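夹爪试用第二轮：咖啡胶囊比想象中难对付

先说结果，免得大家翻到最后：Dollenance那套夹爪我们留下来继续用，Morell的那套先收进柜子，等厂家寄新的指垫再说。六月这一轮试下来，我自己的看法变了不少，所以写一篇短的，给没来现场的同事看看。

这次的题目很简单，就是从桌上把单杯咖啡胶囊夹起来，翻到侧面，再放进托盘。听着像小孩子的游戏对吧？我一开始也这么想，还跟Tyyne Aaltonen说下午三点前肯定收工。结果我们一直弄到晚饭时间，她那份三明治到最后都没拆。

两套夹爪一共跑了342次，Dollenance占200次，Morell占142次（本来想凑整的，实在太晚了，机械臂的控制程序又重启过一次，就停在这个数上）。Dollenance掉了9次，Morell掉得多一些，而且几乎都掉在翻转那一步。胶囊的杯身是斜的，上宽下窄，夹的位置稍微偏一点，一转就往外滑。夹得太紧也不行，杯壁会凹进去，放到托盘里就歪着，后面的工位根本没法接。

我最喜欢的是软一点的指垫，真的差很多！同样的力，硬垫子一滑就没了，软垫子还能撑一会儿，控制器来得及补一下。Tyyne不太同意，她觉得主要是控制器那边的功劳，Mäkelä的新固件把力的反馈调快了，换哪种垫子都会好看一些。我们俩为这个吵了一路，从实验室吵到停车场。下次干脆把固件退回旧版，只换垫子再跑一遍，看谁请客。

摄像头也顺便比了一下。腕部那个离得近，盖子上的大字读得很清楚，小字就糊了，想靠小字来分口味基本没戏。外面那个看得到整只夹爪和一大片桌面，用来判断高度和角度挺好用，但是画面偏软，螺丝孔之类的细节就别指望了。我原来主张只留腕部的，省一根线，现在改口了，两个都要。校准的时候没有外面那个视角，我连夹爪斜了多少都说不准。

还有一个小毛病要记一笔：绿色的盖子在强光下会出现一条条亮斑，识别程序偶尔把亮斑当成边缘，夹取点就往旁边偏。把灯往后挪了一点之后好多了，不过这个办法很土，换一张桌子可能又得重新来。Tyyne说可以在程序里把过亮的部分直接丢掉，她写了一个版本，还没有合进去，我也还没细看。 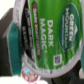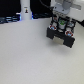
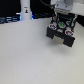

第一张是腕部摄像头看到的Dark Magic胶囊，后两张是外部视角，夹爪悬在桌面上方。

接下来的安排

下一轮放在Caltness那边的场地，桌子更大，灯也不一样，正好看看亮斑的问题会不会又冒出来。除了胶囊，我还想加几种软包装，比如茶包和糖条，Tyyne已经在列单子了，她列得有点疯，我可能得砍掉一半。固件先用旧版跑垫子对比，再换回新版，顺序别弄反。

Morell的新指垫要是赶得上，就一起带过去。两套夹爪的转接板不通用，换一次得拆一遍线，所以我会把它排在最后。想来看的同事提前跟我讲一声，现场的护目镜只有2副备用的，再多就得自己带。原始记录放在组里的共享文件夹，掉落的那几次我都写了备注，字有点乱，看不懂就来问我。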